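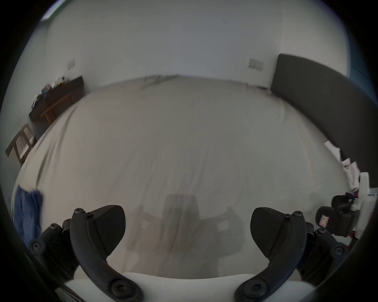
So is it worth going to a film festival when you can only manage a couple of days? I'd say go, as long as you pick your movies before you pick your hotel. I did it the other way around my first year and ended up with a lovely room and tickets to two things I had no interest in.

I'm writing this up now because passes for the April edition of the Arnura festival went on sale this week and my inbox has been full of people asking whether they should bother. Arnura is small. It runs five days, it takes over the old Navarrete theater and a couple of rooms at the college, and if you've never heard of most of the directors, join the club. I've been going long enough to have opinions, so you're getting them.

First, the pass. The full one is 329 dollars this year, up again, and it gets you into everything except opening night (which drives me up the wall, but fine). Single tickets are 40 for the big evening shows and a lot less for matinees. If you're only there for two days, do the math before you click. I never once came out ahead on the full pass until the year I saw four movies a day and lived on pretzels.

Second, matinees! The 11 a.m. slot is where the good stuff hides. Last year that's where they put Manda, a quiet little drama about two sisters running a ferry, and there were maybe two rows of us in there. I cried so hard at the scene with the radio that the man next to me passed me his napkins. By the evening everybody in the lobby was talking about it and the second screening sold out before I could drag my friends along.

The big premiere that same night was a heist movie with a cast you'd recognize, and I can barely remember how it ended. There was a boat. I think somebody's brother did it.

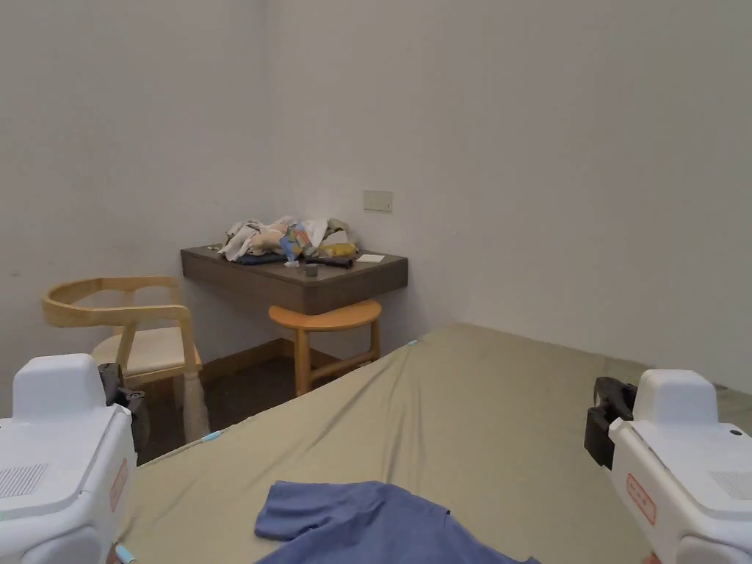
The room.

Where to sit in the Navarrete: balcony, left side, third row back. The main floor has a very gentle slope and if a tall person sits in front of you, that's your evening gone. The house holds 1,757 with the balcony open, and for the smaller titles they sometimes rope the balcony off, so ask the ushers nicely. They're usually happy to let you up if you're early. Bring a sweater. The air conditioning in there has one setting.

The college rooms are another story. The seats are those fold-down lecture ones with the little desk, the sound is better than you'd expect, and the Q&As run long because there's no next show waiting. I got to ask a cinematographer how she lit an entire wedding with string lights and she talked for ten minutes straight and drew a diagram on the whiteboard. I took a picture of the diagram and have never looked at it again, but still, what a treat.

Music too, by the way. A lot of people skip the live score night and I don't get it. They show a silent film and put a band in front of it. The band last time was Wavuvow, who I'd only known from one song my sister used to play to death, and they did the whole thing with two cellos, a drum kit and a lot of pedals. It was very loud for a movie from the twenties. A couple in front of me left halfway through. I'd have paid double.

I got into a bit of a back and forth about it after I posted my recap last spring.

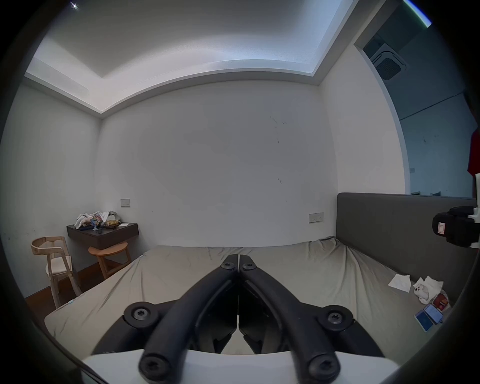
Rokeya Matubbar wrote that she'd been at the same show and thought the band stepped all over the film, that the last reel needed quiet and got a drum solo, and that she would rather have had one person at a piano. She also said the festival should print the name of the score's composer in the program, and on that one I'm completely with her. I looked through mine twice and couldn't find it anywhere.

Rokeya Mollah (yes, two Rokeyas in one comment section, I was delighted) came back saying the drum solo was the best part. They went on for a while. It's all still there under the old post if you want to pick a side.

A few loose things people have asked me:

Can you walk between venues? Sure, it's one long street and a hill. Give yourself twenty minutes if you stop for coffee, and you will stop for coffee.

Do the celebrities show up? A few, for opening night mostly. I once stood behind an actor from a hospital show in the popcorn line and didn't realize until he'd gone. He got the small with no butter.

Is the closing night party open to everyone? It's for full pass holders, and the food goes in the first half hour. The music is fine. I usually skip it and go see whatever won the audience award, which they rerun at nine.

What about the shorts? Program two is always stronger than program one. I have no idea why. They must save up the weird ones, and the weird ones are what I'm there for. Last year's had an animated thing about a lighthouse that was all done in pencil, and I still think about it when I'm doing the dishes.

The schedule isn't out yet. Once it is I'll do my usual post with everything I've circled, plus the ones I've circled and will definitely miss when I oversleep. If you already know of something good that's playing, put it in the comments, especially documentaries. I'm bad at picking those and keep ending up at the ones about bread.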